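Why Do Toy Bricks Hold Together?

Last updated: April 5, 2021 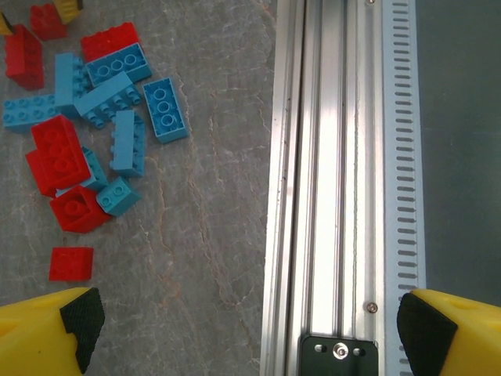
Written by Mansour, who writes the science pages for young readers at the Lindia Children's Library, Welatville

Toy building bricks look very simple. A brick has no glue on it. It has no screw, no magnet and no string. But if you push two bricks together, they stay together, and you can lift the upper one and the lower one comes up also. How can it be?

To find the answer, you must look at a brick from two sides: the top and the bottom. Most people look only at the top. In the pile of red, blue and yellow bricks on the gray marble, some bricks lie with their studs showing, and a few light blue ones are turned so that you can look inside.

The top: studs

The small round bumps on a brick are called studs. When we want to say how big a brick is, we count the studs in its two directions. A brick with two rows and four studs in each row is called a "two by four," and we write it 2x4. A brick with two rows and two studs in each row is a 2x2. Children in many countries use these names, so if you ask a friend for "a red two by four," your friend knows which one to give you.

The bottom: walls and tubes

Now turn the brick over. It is hollow, like a box without a cover. But it is not completely empty. In a 2x4 brick there is a row of three round tubes in the middle.

Why three tubes and not four? Take a paper and draw two rows of four dots, with the same space between all the dots. Now look for the places which are exactly in the middle of four dots. You will find three such places. There the tubes stand. If you draw the dots for a 2x2 brick, you find only one middle place, so one tube is enough.

What happens when you push

When you put one brick on top of another and push, the studs of the lower brick go inside the upper brick. Each stud must find its place between a tube and the wall. This place is a very little bit too small for the stud!

So the plastic has to move. The wall bends out by an amount so small that your eye can't notice it. Plastic which is bent a little wants to go back to its old shape, and so it presses on the stud. The tube presses from the other side. The stud is squeezed and it can't slide out easily.

The force which stops two things from sliding on each other is called friction. You know friction already from your shoes. On a dry sidewalk your shoes have much friction, and you don't slip. On ice they have little friction, and you slip. When things are pressed together more strongly, there is more friction between them. Inside the brick, the pressing comes from the bent plastic.

Why they come apart again

If the bricks were glued, you could build only one time. Friction is different. When you pull more strongly than the friction holds, the stud slides out, the wall goes back to its old shape, and the brick is ready for the next building.

Here is a small trick for bricks that are hard to separate. Don't pull straight up. Hold the lower brick and rock the upper one gently, first to one end and then to the other. In this way you free a few studs at a time. Please don't use your teeth. Teeth can break, and the brick gets ugly marks and will not hold so well after.

Why the size is so important

Imagine that the studs were made a little bit too thin. The walls would not bend, nothing would press, and your tower would fall apart when you lift it. Now imagine studs a little bit too thick. You would push and push, and the bricks would not go together, or the wall would crack. For this reason a brick must be made very exactly, and all bricks of the same kind must be made the same.

It is also the reason why bricks from two different toy makers sometimes don't fit, even when they look like brothers.

Large bricks and small bricks

There are large bricks for little hands and small bricks for older children. Large bricks are easier to hold, and they are made big so that a very young child can't swallow them. If you have a baby brother or sister, keep the small ones on a high place.

Try it: the wall test

You need 7 bricks of the 2x4 kind. Colors are not important.

First, build two towers of three bricks, with each brick exactly above the one below it. Put the towers end to end so that they touch. It looks like a wall, but push one tower with your finger. It moves away alone.

Now take everything apart and build again. Put two bricks end to end for the bottom row. Put one brick over the middle, so that it covers half of the left brick and half of the right brick. Then two bricks again, directly over the first two, and one more over the middle. You have one brick left, and you can put it on the top where you like. There will be holes at the ends of the second row and it is no problem. Push with your finger again. This time the two sides move together!

The people who build houses know this very well. Go outside and look at a real brick wall. In the old market hall of Lusovau, where I lived as a child, you can see that every brick lies over the line between two others. Real bricks have no studs, and a soft mix called mortar is put between them and becomes hard. But the idea of covering the line is the same.

Try it: how many ways?

Take two 2x4 bricks. In how many ways can you put one on top of the other? You can cover all eight studs, or only four, or only one at the corner. You can also turn the upper brick to make a cross or the letter L. Draw every way you find on paper. I will not tell you the number, because looking for it is the nice part. If you work with a friend, compare your drawings at the end. Often two drawings are the same building, only turned around on the table.

Words to remember

Stud: the round bump on a brick.
Tube: the round hollow part inside, under the brick.
Friction: the force which stops things from sliding on each other.
Mortar: the soft mix between real bricks, which becomes hard later.

If you find a good way to build a bridge from your bricks, make a drawing of it and bring it to the desk in the children's room. We hang the drawings on the wall beside the window.

Contact | Copyright 2021 Lindia Children's Library, Welatville | Back to top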